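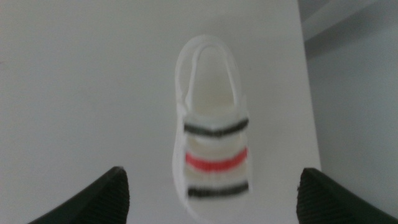
A small white sandal on a white tabletop.

Subject: Re: [ridgewalkers] Husura Range -- which side to start from?
Date: July 22, 2020

> We have four days and can't decide between the Andetti side and
> the Mekex side. The map makes the east look gentler but the contour
> lines bunch up badly past the second saddle. Also, is there any
> water on top in October? And does the summit marked 1,641 on the
> old sheet count as the high point or not?

Oh, I love this question! I've been up there from both ends now and I'd start at Andetti every time. The road gets you to a decent height before you even lace up (there's a gravel lot by the bridge, room for a handful of cars), and then it's a long steady spur through the woods until you pop out on the grass. From Mekex you climb 800 meters in one go, most of it on loose shale, and you do it with a full pack. I did that once. My knees still bring it up.

You're right about the contours past the second saddle. The range is tilted, so the west side slopes off politely and the east side just drops. The path keeps to the west of the crest there, even though the old sheet draws it right along the top. Follow the path and ignore the sheet.

Water -- there's a spring below MacLeish Saddle, on the west side, maybe ten minutes down. It was running when I went by in October, but only a trickle, and I filled two bottles very slowly. The little tarn farther north was mud. I'd carry enough for the whole second day.

As for 1,641, that's meters, and it's the south top. The north top looks higher when you're standing on the south one, and then you get there and the south one looks higher! The newer map gives the south top the honors, so I go with that. Do both, they're only an hour apart and the view down into the Mekex valley is better from the north.

Four days is plenty. End to end it's 13 miles plus whatever you add wandering around, so you could even sit out a day of bad weather. The wind is the thing to watch -- camp in the trees below the saddle if it's from the west.

Which end are you leaving the car at? If it's Andetti, check whether the bridge is open before you drive all that way.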